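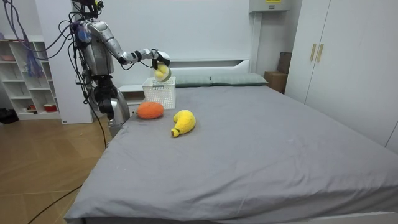 Figure 3. Bedroom setting with gray bedding, a white plastic basket, and a small round plush ball held above it.

4.2 Bedding, bedroom clutter, and reported sleep

Households in the Lolthorpe sample completed the evening record for 10 weeks, beginning in September. Of the 482 records returned, 56 were set aside for missing bedtimes. The remaining records were scored with the Magnusson Bedroom Order Scale, which asks parents to rate the bed, the floor, and the open storage as separate items. Ratings were made before the child's bedtime and entered on the same form as the time of lights out.

Children whose beds were rated clear at 7 p.m. were recorded as settling sooner than children whose beds still held toys or clothing. The difference was larger in shared bedrooms. It did not depend on the size of the room, and it was weaker in homes where the bed was also used for play during the day.
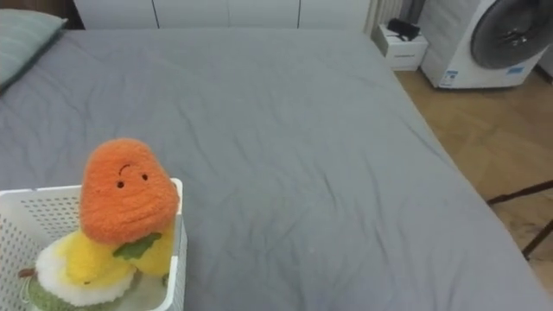
Storage type was recorded separately from the overall order score. Parents in Lolthorpe reported using lidded boxes, drawers, fabric bags, and open containers, and many used more than one. Open containers that could be lifted onto the bed, such as a white plastic basket with perforated sides, were grouped under "portable open storage" whatever their size. Parents in this group reported shorter tidying times than parents who relied on drawers, although the two groups also differed in the age of the youngest child.

The Sakholm sample followed the same procedure with one change. Parents were asked to note who had done the tidying – the child, an adult, or both together. Joint tidying was the most common entry on school nights,
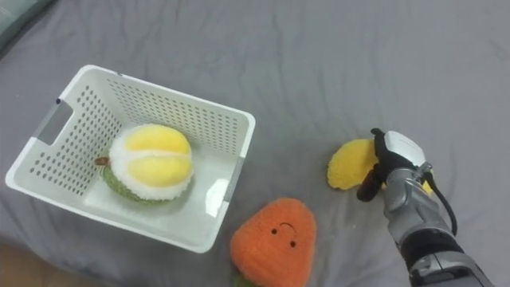

while adult-only tidying was more common on weekends and during the holiday period. Settling times in Sakholm were longer overall, and the link with order scores held only for children who took part in the tidying themselves.
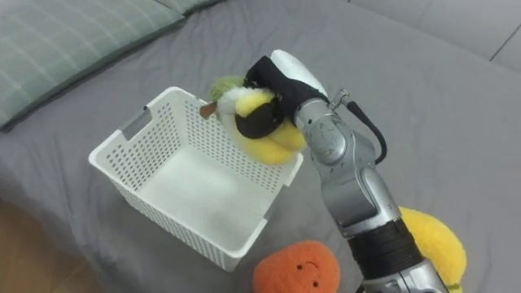

Figure 4. Plush toys, basket, and pillow on a gray bed sheet.

Two limits apply to these results. Ratings were made by the same parent who recorded the bedtime, and no second rater was available in either town. The Tomach sleep diary, used in both samples, also does not separate time spent reading in bed from time spent trying to sleep. Section 4.3 reports the analysis with reading households removed.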